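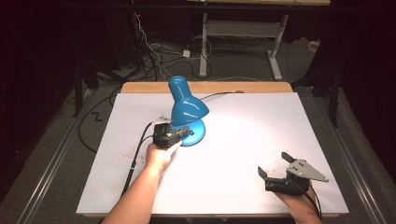
Workik Boards > Shop Floor > Automation and staffing

Thread: Moved from bench assembly to demonstration work, 9 weeks in

tparta_bench
Our site (small goods, repack and light assembly) started moving people off the line in August. Five of us now record handling tasks with hand-held grippers, one per hand, and the recordings are used to train the arms going into cell 2. Target is 60 usable takes per shift. Same hourly rate, different job code. I'd like to hear how other sites classified it.

h_paracha
Ours was classified as "technical support", which moved us out of the piece bonus. Check that first. The base rate was the same on paper and the monthly total was not.

Flokville_nights
60 is low. We ran 900 a week across the team on Grarkum cells and nobody complained.

tparta_bench
Depends on the object. Cartons are quick. A desk lamp is slow - round base, cone shade, a cord to keep clear of, and two fingers a side to do it with. A take where the base slips gets rejected and doesn't count toward target.

baran_g
Rejected takes should count as worked time. Wanda Stępień got this written into our agreement at Wróbel. The wording is "attempts", with usable takes reported separately. It took two meetings.

Flokville_nights
Then there is no incentive to do it properly.

baran_g
There was no incentive to scrap parts on the line either, and scrap was still paid hours.

h_paracha
Second issue is wrists. The tool puts the load further out than your own hand would. We rotate every 45 minutes.
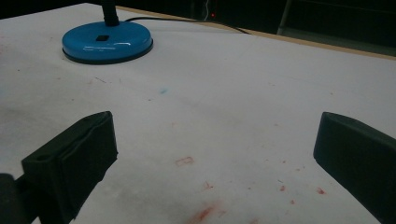
tparta_bench
No rotation here yet, I'll raise it. The other change is that you lose the feel of the part. On the line I knew by touch when something was seated. Now I judge by eye and go slower near the surface.

Flokville_nights
Fair point on the wrists. I still think the target is low.

Related threads
- Job codes after cell conversion
- Grarkum cell 608 fault, restart order
- Who signs off rejected takes?
- Retraining hours: paid or unpaid?

Comments (2)
b_witkowska: Is the "attempts" wording available anywhere? Our rep is asking.
baran_g: Sent you a message.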